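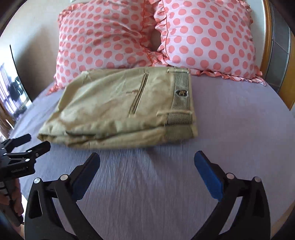 The Great Trouser Fold, and other news from the laundry end of things

Well, what a response! When I mentioned last time that I was going to spend a month getting on top of the clean washing, I expected a polite silence. My inbox filled up instead, and most of you wanted to talk about trousers. Towels got a couple of mentions and socks got one (very cross) paragraph, but trousers, and cotton trousers in particular, seem to be where everyone comes unstuck. So trousers it is.

I've been folding mine on the bed. I used to do it on the ironing board, which is far too narrow, and before that on my own lap in front of the telly, and I can tell you the bed wins by a mile. You want the sheet pulled smooth first. Two minutes of tugging at the corners of a fitted sheet saves you pressing a ridge into the back of somebody's leg. I leave the pillows up at the top where they belong and work on the flat bit in front of them. The spotty pillowcases with the frills are my favourites, by the way, and yes, I know frills are a nuisance to iron. I don't iron them. I give them a good shake on the line and run my fingers along the edge while they're still damp, and they come up beautifully.

Now, the fold. Kyung-hwa Geum taught me this one over the phone, with a great deal of patience, and it has changed how my shelf looks.

Do up the button and the zip. Empty the pockets (I found a bus ticket and half a mint). Hold the trousers up by the waistband and give them one hard snap, then lay one leg on top of the other so the back pockets end up facing out. There'll be a little point of fabric sticking out where the seat seam is. Tuck that in flat. If you skip it you'll get a lopsided parcel and wonder why.

Smooth from the waist down to the hem with the side of your hand. Do it slowly! Then bring the hems up towards the waistband, stopping just short, and fold again until you've got a rectangle that suits your shelf. Mine end up fairly chunky because I like them to stand on their edge in the drawer. Costel Surdu writes that he goes one fold fewer and stacks them flat, and he reckons he gets fewer lines across the knee. I tried it his way for a week and he's right about the lines, but I kept pulling the whole stack out to get at the bottom pair.

A few things I've noticed since I started paying attention. Welt pockets, the neat slit sort with the piped edge, like to gape if they've been folded over on themselves. Keep them on the outside and run a thumb along the opening before you put the trousers away. The belt loops are another one. They flip up in the wash and dry that way, and then they leave a mark if there's weight on top, so I go round the waistband and press each one down. It takes no time and is strangely satisfying.

And can we talk about waistband linings? I have been wearing trousers all my life and had hardly looked at the inside of one. Plain beige khaki on the outside, sensible as porridge, and then you turn the top over and there's a fine pinstripe in cream and something dark, with a little badge sewn on it in a gold outline. Somebody chose that! Somebody sat down and decided that the part hidden under a belt and a shirt should have stripes. I've been turning back waistbands all over the house ever since. Two of my old pairs have a lining in a floral, and I'd never have known.

Ah-rin Joo, who used to do alterations in the shop on Yeom Street, wrote me a lovely long note about this. She says a striped lining is handy when you're taking in a waist, because you can follow the stripe with your chalk — I'd never have thought of it. She also says to look for the small, tight bar of stitching near the end of a pocket, called a bar tack, and to check it every so often when you're folding. If the threads are starting to go, that's the moment to mend it, well before the pocket tears. I've added a needle and some beige thread to the dish on my bedside table and I've already used them.

On creases: a few soft wrinkles along the folded edge of cotton trousers don't bother me one bit. They drop out after an hour of wearing. If they bother you, Chang-ho Shim suggests hanging the trousers in the bathroom while you shower, then folding them once they're properly dry again. Please do wait until they're dry. I put a slightly damp pair away in October and had to wash the whole drawer.

The running tally, for those who asked: we've now had 139 letters and emails on folding since I started this column, and I have read every single one. The fitted sheet remains the most hated item by a long way. I have been promised a demonstration by Chang-ho Kwak, who claims he can fold one standing up, alone, with no swearing. My lavender-grey one has volunteered. I'll report back.

Next time, then, fitted sheets, with pillowcases if there's room. If you have a method for storing frilled ones without squashing the frill, please write in, as mine are currently rolled up loosely on the top shelf and I'm sure there's a better way. Drawings are welcome, on paper or by email, and so are photos of any particularly splendid waistband linings you come across.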